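4.2 Flattened packaging and the sorting of small cartons

The second part of the household study dealt with packaging that had already been emptied and pressed flat before it reached the sorting table. Participants in Musside and Semura were asked to keep every small carton and wrapper for one week in July and to bring them to the table in whatever state they would normally have thrown them away. In total, 132 items were handed in. Each was assigned to one of 8 material groups, following the scheme set out in Section 3.

Most households flattened their cartons by hand, without opening the glued seams. As a result, the ends of the packets were often torn and the printed outer face was creased, while the inner board remained clean. Tijani and Holanda had noted the same habit in their earlier work in Bragança, where it was linked to the small size of kitchen bins. For the present study, an item was recorded as "flattened" when its front and back panels could be brought together without further cutting. 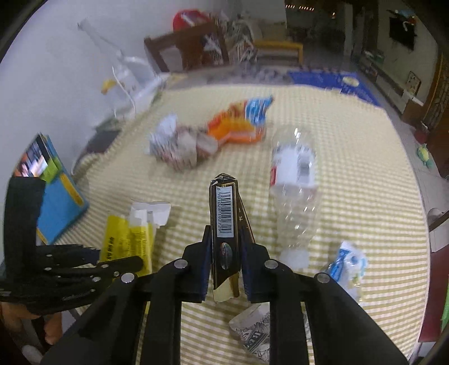 Figure 7. A flattened black cardboard packet held upright over the sorting table, with an opened yellow wrapper on the cloth to its left.

Identification was carried out before any item was placed in a group. The barcode was the first point of reference, as brand names and product descriptions were frequently lost along the folds. It was entered by hand and checked by a second member of the team. Where the label had survived flattening, the number could usually be copied without difficulty; on the black packet in Figure 7 it reads 6 901028 192729 and runs sideways along the bars. Stickers with a metallic or holographic finish, such as the oval one below that barcode, were noted separately on the record sheet, as they may need to be removed before the board is recycled. Torn ends were also noted. They show the colour of the inner board, and this was used to separate coated cartons from plain ones.

Wrappers were treated differently. An opened wrapper was smoothed out on the table and left there until all the cartons from the same household had been recorded. Pieces that could not be matched to a carton were entered as single items.

Disagreements between the two recorders arose mainly over dark cartons with decorative borders, which one recorder tended to class as coated and the other as printed board. These were settled by comparing the torn edge with the reference cards supplied by Kokard. Items still in doubt were placed in the mixed group and are left out of the totals given in Section 4.3.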